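Grarsteadについて

ホーム　私たちについて　サービス　貸し出し品　ご利用の流れ　お問い合わせ

ごあいさつ

Grarstead(グラーステッド)のページをご覧くださり、ありがとうございます。
私たちは、家の中のテーブルや棚の上を整える小さな会社です。花器、本、布、皿、ドライの枝葉などを選び、お客様の部屋に合わせて置きます。物の貸し出しと販売、それから置き方の教室も行っています。

このページの文章は、代表の私が自分で日本語で書いています。日本語は私の三つ目の言語です。読みにくいところがあるかもしれませんが、翻訳の会社には頼まないことにしました。以前に一度お願いしたことがあり、とても立派な文章になりましたが、お客様に「お会いした印象とちがう」と言われたからです。まちがいを見つけられた方は、お問い合わせのページからお知らせくださると大変助かります。

会社の始まり

私は日本に来る前、故郷の町の家具店で働いていました。売り場には大きい家具がたくさんあり、その上に置く小さい物は、店のいちばん若い者が毎朝並べる決まりでした。その若い者が私でした。食卓の上に何を置くかで、同じ食卓が売れたり売れなかったりします。店の主人はそのことをよく知っていて、私が並べたものを黙って直しました。何を直されたのかは、自分で見て考えるしかありませんでした。

日本に来てからは、しばらくモデルルームの飾りつけの仕事をしました。ここで困ったのは、仕事が終わると全部を箱に戻すことです。きれいに置いた物が、誰にも使われないまま倉庫に帰ります。もちろん、それが仕事ですから文句はありません。しかし、人が住んでいる家のテーブルで同じことをしたいという気持ちが、だんだん強くなりました。

そこで、同じ職場にいた仲間と2人で会社を作りました。最初の事務所は私の家の食堂でした。食事の時間になると貸し出し品を全部床に下ろし、食べ終わるとまた上げました。この生活は長く続けられるものではありません。翌年の六月に、今の場所を借りました。

会社の名前は、仲間が子どものころに遊んだ農場の名前から取りました。つづりが正しいかどうかは、仲間も自信がないそうです。電話では聞き取りにくい名前ですので、「グラーの会社」と言ってくださっても通じます。

私たちの仕事

仕事は大きく分けて4つあります。

訪問の整え
ご自宅やお店に伺い、テーブルや棚の上を整えます。最初に、今ある物をすべて見せていただきます。新しい物を持ち込むのは、そのあとです。お客様がすでにお持ちの物だけで終わる日もあります。その場合は訪問の料金だけをいただきます。
時間は、テーブルひとつで二時間ほど見ていただければ十分です。棚の場合は、棚の大きさよりも、入っている物の種類の多さで時間が変わります。

Clandus(クランダス)
貸し出しのサービスです。季節ごとに花器や布などをお届けし、次の季節に交換します。貸し出しの棚には、現在262点が登録されています。登録の番号は物の裏に小さい紙で貼ってあります。返却のときにこの紙がはがれていても、弁償の必要はありません。
貸し出した物を気に入られた場合は、そのままお買い上げいただけます。お支払い済みの貸し出し料は値段から引きます。

Skallance(スカランス)
置き方の教室です。一回の教室は4名様までとしています。テーブルを囲んで、同じ物を順番に置いていただきます。同じ花器と同じ本でも、人によって置く場所がまったくちがいます。そのちがいを見てから、私たちの考えを少しだけお話しします。先に教えてしまうと、皆様が同じ置き方になり、教室が静かになってしまいます。
持ち物は、ご自宅から小さい物をひとつお持ちください。高価な物でなくて大丈夫です。これまでに、缶切り、貝がら、旅行の切符の束などを拝見しました。

修理の取り次ぎ
欠けた花器や、がたつくテーブルの脚の修理を、つきあいのある工房に取り次ぎます。陶器は主にKaczmarczyk工房にお願いしています。名前はカチマルチクと読みます。私たちも最初の半年はまちがえて呼んでいました。工房の仕事はていねいですが、急ぐことができません。お急ぎの方には、ほかの方法をご案内します。

物の選び方

貸し出しや販売に使う物は、次のような考えで選んでいます。

まず、片手で持ち上げられることです。テーブルは毎日拭く場所です。拭くたびに両手で重い花器を動かすのでは、そのうちに拭かなくなるか、飾らなくなります。例外として床に置く大きいかめが二、三あります。これは私の趣味です。

つぎに、形が少しでこぼこしている物を好みます。表面がまっすぐな器は、置く角度がきちんとしていないと気になります。でこぼこした器は、どちらを向いてもあまり気になりません。家族の多い家では、こういう物のほうが長く使われると感じています。

色については、白、クリーム色、土の色が多いです。明るい色を嫌っているのではありません。食事を並べる場所に置くものなので、料理より目立たない色から始めることをおすすめしています。青い器がお好きな方には、青い器を喜んでお持ちします。

枝葉は、生のものより乾いたものを多く扱います。乾いたものは水が要らず、旅行のあいだも心配がありません。ただし、ほこりはつきます。私たちは柔らかい化粧筆で落としています。また、赤茶色の葉は日の当たる窓のそばでは色がうすくなっていきます。それを残念に思う方と、その色のほうが好きだとおっしゃる方がいます。葉が落ちやすい種類もありますので、食卓の中央に置く場合は前もってご相談ください。

本も置きます。中身を読まない本を飾りにすることについては、社内で何度も話し合いました。私は反対の立場で、仲間は賛成の立場でした。今の決まりは、「表紙を開きたくなる本だけを使う」というものです。外国語の本を使うときも、お客様が読める言葉かどうかを一度は伺います。料理の本と植物の本が多く、小説は少ないです。小説は、途中まで読んだ方が返したくないとおっしゃることがあり、Clandusの棚からよく減ります。

場所の紹介

私たちの事務所は、住宅の多い通りの一階にあります。以前は布団の店だったそうで、奥の物入れがたいへん深く、貸し出し品の保管に役立っています。

入って右が受付と荷造りの場所です。箱と紙がいつも出ていますので、足元にお気をつけください。奥が、打ち合わせと教室に使う部屋です。床は木で、大きな白いテーブルがあります。テーブルの縁は丸く曲がっています。角のあるテーブルでは、角の席の方がどうしても遠慮して座られます。丸い縁にしてからは、席の順番を気にする方が少なくなりました。

このテーブルの上には、だいたいいつも何かが置いてあります。次の季節の組み合わせを試すために、私たちは数日のあいだ同じ物を置いたままにします。朝と夕方では見え方がちがいますし、自分たちの気持ちも変わります。数日たっても直したくならなければ、その組み合わせを貸し出しの候補にします。

最近よく試しているのは、閉じた本を少し斜めに置き、そのそばに小さな花器をひとつだけ置くという簡単な組み合わせです。物が少ないので、残りの場所で仕事も食事もできます。本をテーブルの縁とまっすぐに合わせないことが、私の小さなこだわりです。仲間はまっすぐに直そうとします。そのため、本の角度は朝と昼でちがうことがあります。
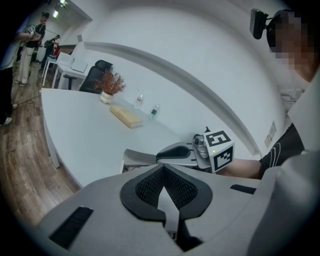

奥の部屋の白いテーブル。クリーム色の本と、赤茶色のドライの枝葉を入れた白い陶器の花器。

花器に入れる枝葉の量は、器が小さいときほど迷います。私は、器より枝葉のほうがずっと大きく広がっているのが好きです。倒れそうで心配だという方には、器の底に小石を入れることをおすすめしています。小石は受付にありますので、必要な分をお持ちください。無料です。

お子様とご一緒の方へ。奥の部屋では靴を脱いでいただいています。子ども用の上ばきはありませんので、靴下をお持ちになると安心です。テーブルの上の物は、さわっても大丈夫です。割れたときは、大人の方だけで片づけますので、まずお呼びください。

物を大切にする約束

貸し出しの花器が戻ってくると、洗って乾かし、欠けがないかを指で確かめます。目で見るだけでは、口のところの小さい欠けがわかりません。欠けがあった物は工房に送るか、値段を下げて受付の横の棚に並べます。この棚は近所の方に人気があります。

布は社内で洗います。香りのある洗剤は使いません。以前、香りが料理のじゃまになるとお手紙をくださった方がいました。そのとおりだと思い、その週に洗剤を変えました。

包み紙は一度使った物をのばして、もう一度使います。しわの多い紙で届くことがありますが、中の物はきれいにしてあります。贈り物にされる場合は、ご注文のときに「新しい紙」とお書きください。

古くなった枝葉は、回収いたします。庭のある方は、ご自分で土に返してくださってもかまいません。ただし、染めてある枝葉は土に入れないでください。染めた物には、根元に白い糸をつけてあります。

私たちがお受けしていない仕事

大がかりな片づけと、不用品の処分はお受けしていません。ご相談が多いのですが、私たちにはその道具も車もありません。テーブルの上に物が多くて困っているという程度でしたら、喜んで伺います。

壁に穴をあける仕事、照明の工事もできません。また、お客様がいらっしゃらないお部屋に入って整えることも、お断りしています。物を動かすときは、必ずその場でご本人に伺いたいからです。小さい灰皿ひとつでも、そこにある理由を聞いてみると、動かさないほうがよいとわかることがあります。

よくいただくご質問への返事

賃貸の部屋でも大丈夫か、と聞かれることがよくあります。置くだけですので、大丈夫です。

猫のいるお宅には、背の低い器と、葉の細かくないものをお持ちします。それでも落とされることはあります。貸し出し品を猫が割った場合は、一回目は弁償をいただきません。二回目からは半額をお願いしています。犬の場合も同じです。

写真だけで相談したいという方には、テーブル全体が入る写真と、ふだん座る席から撮った写真をお送りいただいています。片づける前の様子で結構です。

貸し出し品の一覧は、季節の変わり目に新しくしています。一覧に写真のない番号は、まだ撮影が終わっていない物です。受付でお声をかけてくだされば、実物をお見せします。

会社の概要

名称　Grarstead
読み方　グラーステッド
仕事の内容　テーブルと棚の上の整え、花器・布・本などの貸し出しと販売、教室、修理の取り次ぎ
サービス名　Clandus(貸し出し)、Skallance(教室)
協力工房　Kaczmarczyk工房(陶器の修理)
受付時間　午前十時から午後五時まで。正午から一時間は、奥のテーブルで昼食をとっています。
使える言葉　日本語、英語。ほかの言葉は、お問い合わせください。
ご予約　訪問と教室は予約が必要です。受付の横の棚をご覧になるだけでしたら、予約は要りません。

お問い合わせは専用のページからお願いいたします。お返事には二日ほどいただくことがあります。日本語でお返事を書くのに、私は少し時間がかかります。

ページの先頭へ戻る
貸し出し品の一覧
教室の予定
個人情報の扱いについて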